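The Long Life of a Shopping Bag
How one town is rethinking what it carries, and what it keeps

When the town of Tulludley introduced its charge on single-use carrier bags, the expectation among local retailers was that shoppers would grumble for a season and then pay. Sales of disposable bags did fall sharply. Sales of the heavier, reusable kind rose at the same time, and within two years the municipal waste office was reporting a new difficulty. Households had accumulated more reusable bags than they could reasonably use, and many of these were reaching the landfill in good condition.

The Sasow Institute, which studies household consumption in small towns, began its inquiry with a survey of 260 homes. Residents were asked to gather every bag on the premises, including those kept in cars, sheds and the backs of closets. The typical household produced 40. Most respondents said they used four or five of them regularly and could not recall where the others had come from.

"A bag is rarely chosen," said Nafula Kioko, who directed the survey. "It is accepted at a counter, at a conference, at a pharmacy. People feel it would be wasteful to throw it away, so it goes into a drawer, and the next time they shop they have left the drawer at home."

The institute's report, released in September, avoids the familiar argument over which material is best. Cotton, paper and the various plastics each have their defenders, and the answer depends a good deal on how a bag is made and how often it is carried. The authors concentrate on the number of trips. A sturdy bag must be used many times before it repays the additional material that went into it, and a bag in a drawer repays nothing.

Retailers have responded in different ways. Ruvo, a grocery chain with three stores in the area, has stopped printing seasonal designs, which its managers believe encouraged customers to collect them. The Chatzigeorgiou bakery on the market square has gone further and no longer offers bags of its own. It maintains a rack beside the door where customers may leave clean bags and take one when they need it. In its first year the rack supplied almost 200 bags a week, and the bakery's only expense was a coat of varnish for the rack.

Repair has proved harder to establish. A monthly mending table at the public library accepts torn handles and split seams, though attendance varies with the weather. Woven bags can be restitched in a few minutes. Thin film cannot be stitched at all, and patches of tape seldom survive a full load of groceries. The library now keeps such pieces for lining planters and wrapping muddy boots.

The town council will consider the report's main recommendation this winter. It would require any business giving away bags for promotional purposes to pay the same charge as a supermarket, currently set at 90 cents for the heavier grades. Trade groups have asked for an exemption for charitable events, and the council's legal office is preparing a draft on that point.
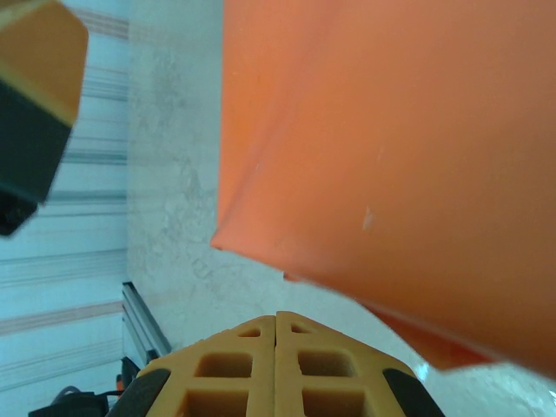 Nektarios Andreadis writes that the 90-cent charge would fall hardest on the smallest shops, which give away a few bags a day and have no accounting staff to record them. He would prefer a yearly allowance below which no payment is due, and asks that the council hear from the market stallholders before the draft is finished.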